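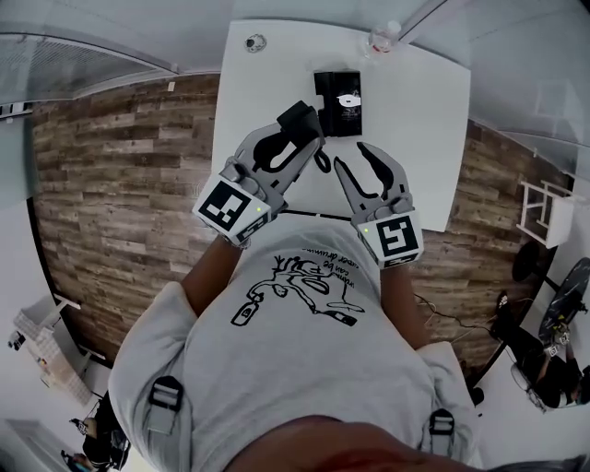 How do I stop my homemade gripper from dropping thin, floppy stuff like cords and straps?

I've been building a two-finger gripper on and off since November and I'm stuck. It picks up boxes, tape rolls, a coffee mug, no problem at all. Then I try it on anything limp (a charging cord, a luggage strap, the loop on a camera case) and it either slides straight out or gets pinched at the very tip and flops over. Fingers are 3D printed, curved in like claws, one hobby servo turning a pair of gears so both sides close together. I've got thin craft foam glued on the inside faces. I already tried turning the servo up and all I got for that was a hot servo and a cracked finger.

I'm doing this on the end of a folding table in a shared workshop, so I can't leave anything big set up overnight. Budget is 80 dollars for whatever fixes it, less would be nice!

Modupe Lawal
Jan 18, 2022

Ekaette Tijani

Change the pads first, before you touch anything else. Craft foam is too slick and it packs down flat after a few dozen squeezes, and once it's flat you've got a gap exactly where the cord wants to be. I went through the same thing with my first gripper (I named it Canis because it was supposed to fetch, and it did not fetch). I pulled the foam off, sanded the plastic with coarse paper, and glued on strips cut from an old bicycle inner tube. Wash the tube with dish soap first or the glue lets go. That cost me nothing and it was most of the fix.

Then check how the fingers meet. Close them on one sheet of printer paper and hold the whole thing up to a window. Mine touched at the tips and nowhere else, so a cord had a nice little tunnel to lie in. Curved fingers are great for a mug and pretty bad for a shoelace. What you want is a flat stretch near the tip, as long as the last joint of your thumb or so, where the two pads come together face to face. If you have the model file, just slice the curve off there and reprint. If you don't, build up one pad with a second layer of rubber and file it until the paper grabs all the way along.

Please turn the servo back down! Once the rubber is on you'll need less squeeze than you think. I also cracked a finger, right at the screw hole, and the reprint with more walls has held up fine. Print them lying on their side so the layers run along the finger and don't stack up across it. That one change mattered more for me than the filament did.

One more thing and then I'll stop. Look at where you're grabbing. On a strap I go for the fold or the loop and come in across it, so the pads close on the flat sides. With a cord I try for a spot close to the plug. If you grab it in the middle you have two long tails pulling in different directions and they'll twist it right out on you. Practice by hand before you let any code near it. I bolted mine to a short handle with a trigger and picked up the same cord over and over one evening while I watched TV, and I learned more that way than in a month of fiddling with numbers.

Somtochukwu Obi

get a stronger servo. i have a metal gear one and it holds anything

Darius Sârbu

I'd go with Ekaette on this, a stronger servo on a finger that's already cracking is just going to crack it faster.

Couple of things to add. Gear slop is worth a look. Close the gripper on nothing and wiggle one finger with your hand, and if it moves before the other one does, that's your cord getting loose every time the arm speeds up. I printed my gears a hair oversize and lapped them in with toothpaste, which sounds silly and made a mess, but the wiggle is almost gone. A rubber band between the fingers on the closing side takes up the rest. I keep meaning to put in a real spring.

Also, cords swing. If your wrist motion is jerky the pads can be perfect and you'll still lose it. I lift straight up, slow, then wait a beat, then move sideways. My log for the Flidel arm (that's the one in my garage) has 1307 grabs in it now, and nearly all the drops on soft things come in that first sideways move. Slowing that one part down did more than anything I did to the fingers after the rubber went on.

For the shared table, mount everything to a scrap board and clamp the board down. Mine comes off with two clamps and goes on a shelf. Tape a corner mark on the table if they'll let you, so it goes back in the same spot. I spent 14 bucks on clamps and rubber sheet all together, so you should be well under your number.

Modupe Lawal

Okay, did the paper test and wow, mine only touch at the very tips too. There's a bike with a flat in my hallway so the inner tube is getting cut up tonight. Darius, what grade of rubber sheet did you buy, in case I mess this one up?

Darius Sârbu

No idea on the grade, sorry, it was the thin black stuff off the roll at the hardware store. Soft enough to dent with a fingernail.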